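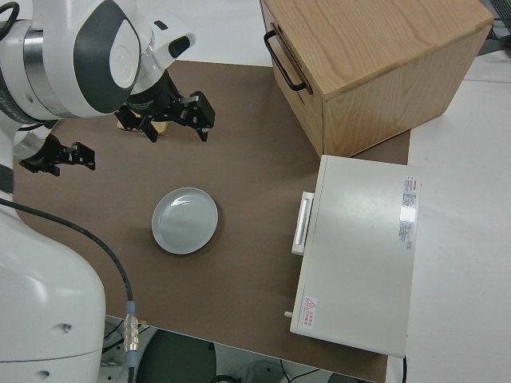 Figure 3. Work surface seen from above.

4. Handling of offcuts in small joinery workshops

4.1 Setting and records

The two workshops considered in this section, at Zarnley and Balum, produce window frames, stair parts and small household goods in mixed batches. Both buy sawn timber from the same merchant, and both keep a daybook in which the foreman enters the length of each board when it is first cut. The daybooks give a fair account of what was made. They are much weaker on what was left over, as neither workshop had a settled meaning for the word "offcut" before March. At Zarnley it covered any piece too short for the order in hand. At Balum it was kept for pieces that had already been put in the bin for burning.

For the purposes of the study an offcut was taken to be any piece of sound timber left after the parts on the cutting list had been made, whatever its length, provided that it was free of splits and had at least one straight edge. Sawdust, shavings and bark were left out. Pieces with knots were kept in, and a note of the knot was made beside the entry.

4.2 Sorting and storage

A total of 2,000 offcuts was entered over the period of the study. Each was measured along the grain, marked in pencil on the end and placed in one of 9 racks according to length and thickness. The species was written down from the merchant's label where this had survived. Where it had not, the piece was shown to Idalina Neves, whose judgement was taken as final. The racks at Zarnley stood beside the main saw. Those at Balum had to be placed in the drying shed, and joiners there walked across the yard to reach them.

This difference in layout appears to have mattered more than the authors had expected. Joiners at Zarnley went to the racks as a matter of habit before cutting into a new board. At Balum the racks were used chiefly for wedges and glue blocks, and several joiners said in interview that they would look in the shed only when the part was small and the weather dry. The shed was also the colder of the two stores, and pieces taken from it were left indoors overnight before gluing.

4.3 Reuse

Of the pieces entered, 97 were later found to have been put back in the wrong rack and were measured again. The remainder could be followed from the daybook to the finished item or to the bin. Short pieces of even thickness found a use most readily, as blocks behind stair treads and as packing under frames during assembly. Long thin strips were the hardest to place. They bent in storage, and by the time a suitable order came in many were no longer straight enough to be planed.

Simões has argued that strips of this kind should be glued into wider panels as soon as they are cut (see section 2). The practice was tried at Zarnley with the Doltar press, with acceptable results in pine. It was not tried in oak, where the colour of neighbouring strips would have had to be matched by eye and the order book left no time for the work.

4.4 Limits of the records

The entries depend on the care of the person holding the pencil. Benvinda Simões checked the Zarnley daybook against the racks at the end of each working week. The Balum daybook was checked once, on May 8, 2023, and the lengths given there for earlier pieces should be read with this in mind. Torres, the third workshop first approached, kept no daybook and was not included.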